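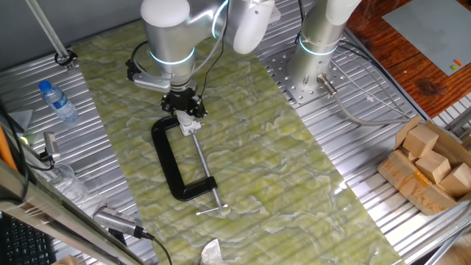 Schraubzwinge auf grüner Matte.

30. Nov. 2019

Gestern Abend waren Bortolotti im Kulturkeller, vorher haben Kodix gespielt. Einlass war um sieben, angefangen hat es um acht, und als ich kam, standen vielleicht dreißig Leute vor der Bühne. Später wurde es voller, ausverkauft war es nicht.

Kodix kannte ich nur von der Demo aus dem Frühjahr. Live sind sie langsamer, als ich dachte, und der Bass war so laut, dass man vom Gesang in den ersten 2 Stücken kaum etwas verstanden hat. Danach hat jemand am Pult nachgeregelt und es ging. Das letzte Stück dauerte fast eine Viertelstunde und hätte kürzer sein dürfen.

Umbaupause, ein Bier, am Merchstand die Platte »Nindora« gekauft. 25 Euro für das Doppelvinyl, Auflage 400 Stück, meine ist in grauem Vinyl. Das Cover ist dicker Karton, Texte liegen bei, ein Downloadcode leider nicht.

Bortolotti haben dann das ganze Album am Stück gespielt, also acht Lieder in der Reihenfolge der Platte. Primo Marras singt inzwischen deutlich mehr klar als auf der letzten Tour. Mir gefällt das bei den ruhigen Sachen, bei »Istow« hat mir das Geschrei von früher gefehlt. Tiago Meireles am Schlagzeug war für mich der Beste an dem Abend. Der spielt die schnellen Teile ganz ohne Trigger und man hört jeden Schlag. Im vorletzten Lied ist ihm ein Stock weggeflogen, er hat mit dem nächsten weitergemacht.

Als Zugabe kamen zwei alte Stücke von der ersten EP. Ansagen gab es wenig, einmal hat sich Marras beim Veranstalter bedankt und gesagt, dass sie im März wiederkommen, dann mit anderer Vorband. Termin steht noch nicht auf der Seite.

Der Sound war vorne links ziemlich dumpf, in der Mitte auf Höhe der Säule am besten. Wer im März hingeht, sollte sich dort hinstellen. Ohrstöpsel gibt es an der Garderobe für einen Euro.

Die Platte habe ich heute Vormittag einmal komplett gehört. Seite C knistert am Anfang etwas, der Rest ist sauber gepresst. Zur Musik schreibe ich noch was, wenn ich sie öfter gehört habe.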